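그릇은 쓰던 사람을 닮아 간다고들 하지요
골목 안 그릇 수선 공방 '우디스(Udis)' 주인 인터뷰

약속 시간보다 조금 일찍 도착했는데도 주인은 벌써 물을 올려 두고 있었다. 오래된 주택 1층을 고쳐 쓴다는 우디스는 깨진 그릇을 옻과 토분으로 이어 붙여 주는 공방이다. 문을 연 지 일곱 해, 지난 8월까지 그가 손본 그릇이 200점이라고 했다.

"처음에는 제 그릇부터 고쳤어요. 결혼할 때 어머니가 주신 국그릇이었는데, 설거지하다가 제가 그만 이를 빼먹었거든요. 버리자니 마음이 안 좋고, 쓰자니 입술이 닿는 데가 까슬까슬하고. 그래서 찬장에 3년을 넣어 두었지요."

그는 다니던 직장을 쉬는 동안 울사이드(Ulside)라는 작은 작업실에서 옻 수선을 배웠다. 첫 수업에서는 접시에 손도 못 대고 옻칠 주걱만 깎았단다. 그 이야기를 하면서 한참을 웃었다.
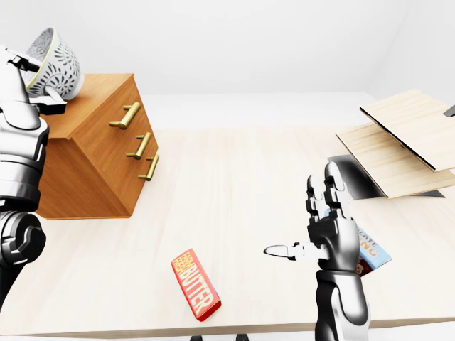
잎과 꽃무늬가 도드라진 흰 그릇. 안쪽 테두리에 옅은 노란 띠가 둘려 있다.

손님들은 어떤 그릇을 가져오느냐고 물으니 비싼 것은 의외로 드물다고 한다. 시장에서 산 밥공기, 이사 선물로 받은 찻잔, 아이가 학교에서 빚어 온 비뚤비뚤한 종지 같은 것들. 가장 나이 많은 손님은 여든세 살 할머니였는데, 뚜껑 없는 찬합을 보자기에 싸서 버스를 두 번 갈아타고 오셨다고.

"값을 말씀드리기가 죄송하더라고요. 새로 사시는 게 훨씬 싸니까요. 그런데 할머니가 그러세요. 나도 여기저기 고쳐 가며 사는데 얘도 고쳐 줘야지, 하고요. 그날은 일이 손에 안 잡혀서 일찍 문을 닫았어요."

수선은 더디다. 옻이 굳을 때까지 습도를 맞춘 장 안에 넣어 두고 기다리고, 갈아 내고, 다시 칠한다. 재촉하는 손님이 없느냐고 했더니 왜 없겠느냐며 차를 더 따라 주었다. 제사 전날 전화하신 분도 있었단다.

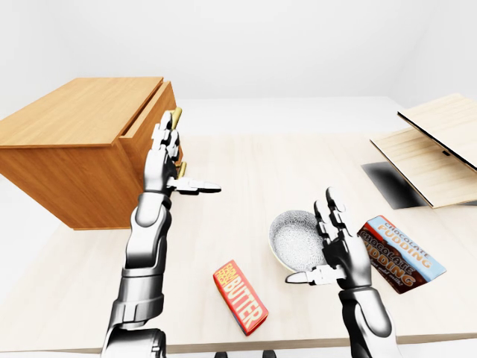

서랍이 살짝 열린 나무장. 앞판에 놋쇠 빛깔의 작은 손잡이가 달려 있다.

공방 일이 끝나면 집에서는 어떤 그릇을 쓰는지도 궁금했다. "짝이 안 맞는 것들이요. 저희 집은 네 식구 밥그릇이 다 달라요. 남편은 좀 맞춰 놓고 살자고 하는데, 저는 그게 좋아요. 누구 그릇인지 헷갈릴 일이 없잖아요."

올겨울에는 동네 책방 부키스(Vukis)에서 작은 수업을 열 생각이다. 집에 있는 이 나간 그릇을 하나씩 들고 와서 직접 메워 보는 자리라고 한다. 옻이 오를 수 있으니 긴소매를 꼭 입고 오라는 당부를 그는 세 번이나 했다.

이야기가 길어져 어느새 오후 다섯 시. 인사를 하고 나오려는데 그가 신문지에 싼 종지 하나를 쥐여 주었다. 연습 삼아 고친 것이니 간장이나 담아 쓰라면서.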